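La rentrée du patchwork, ou l'art de ne rien jeter

Chères amies, chers amis de l'atelier,

Nous voilà de retour après un été qui a filé à toute allure, et je dois dire que retrouver vos voix autour de la grande table m'a fait un bien fou ! On a beau coudre chez soi, avec la radio et une tasse de thé, ce n'est pas la même chose. Il manque toujours quelqu'un pour vous dire que ce vert-là, non, vraiment, il vaudrait mieux le garder pour une doublure.

Patach reprend donc ses après-midi de couture dans la salle de la rue Haltitow, de 14 h à 17 h, aux mêmes conditions que l'an dernier. Les inscriptions sont ouvertes depuis le 20/09/2021 et il reste quelques places dans le groupe des débutantes et débutants (oui, nous avons deux messieurs cette année, et l'un d'eux fait des coutures plus droites que les miennes). Si vous hésitez encore, passez simplement pousser la porte, on vous installera devant une machine et vous verrez bien si le bruit vous plaît.

Le thème de la saison m'a été soufflé par Marlies Eder, qui a vidé au printemps la maison de sa tante et en a rapporté sept cartons de tissus. Des chemises d'homme à fines rayures, des torchons jamais dépliés, des robes d'été dont les ourlets avaient été repris plusieurs fois, et même un rideau de cuisine que plusieurs d'entre vous ont reconnu parce que leur mère avait le même. Nous avons passé une matinée entière à trier tout cela, et nous avons surtout beaucoup bavardé. À midi, la pile « à garder » touchait presque l'appui de la fenêtre et la pile « à donner » tenait dans un cabas.

Alors voilà, cette année nous travaillerons avec ce que nous avons. L'idée est de sortir des armoires ce qui dort et d'en faire une couverture pour un lit, un berceau ou un fauteuil, selon votre courage. On n'achètera que le molleton et le fil. Pour le molleton, la mercerie Frei nous fait de nouveau une remise sur présentation de la carte de membre, et elle peut commander de grandes largeurs si vous prévenez une semaine à l'avance.

Un mot sur la préparation, car c'est là que les ennuis commencent. Lavez tout avant de couper, même ce qui a l'air propre, et surtout les rouges et les bleus foncés. J'ai encore en mémoire un dessus-de-lit qui était blanc et marine avant son premier passage en machine, et que j'ai dû rebaptiser « ciel d'orage » pour pouvoir l'offrir quand même. Repassez ensuite sans vapeur, dans le droit fil, et coupez vos carrés avec le même gabarit du début à la fin. Changer de règle en cours de route, c'est un millimètre ici, un millimètre là, et au bout de la rangée on se retrouve à tirer sur le tissu en disant des choses qu'on regrette.

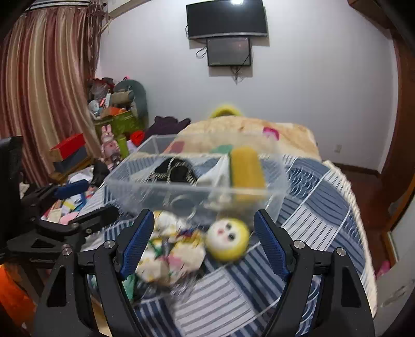

Pour la taille, comptez large. Une couverture de lit pour deux personnes demande quelque 400 carrés si vous les coupez petits, et je vois d'ici certaines d'entre vous pâlir. Prenez-les plus grands ! Le résultat est tout aussi joli et vous aurez peut-être fini avant Noël. Quant aux couleurs, posez vos morceaux par terre ou sur un drap, reculez de quelques pas, plissez les yeux, et laissez la nuit passer avant d'épingler quoi que ce soit. Je ne connais pas de meilleure méthode – et elle a l'avantage d'être gratuite.

Selina Steiner, de son côté, reprend le coin matelassage à la main et viendra deux fois en octobre avec ses cadres et ses aiguilles courtes. Elle souhaite des petits groupes, donc merci de vous inscrire sur la feuille près de l'entrée. Apportez votre dé si vous en avez un qui vous va bien, ceux de l'atelier sont tous trop grands ou trop petits.

La petite bibliothèque a elle aussi rouvert. Il nous manque toujours le cahier de modèles Jeltier à couverture grise, celui des étoiles et des moulins. Si vous le retrouvez sous une pile chez vous, glissez-le dans la boîte aux lettres, on ne posera pas de questions.

Et n'oubliez pas vos chutes, même minuscules : la caisse en carton est au pied de l'escalier, servez-vous et remplissez-la.

À très vite autour de la table !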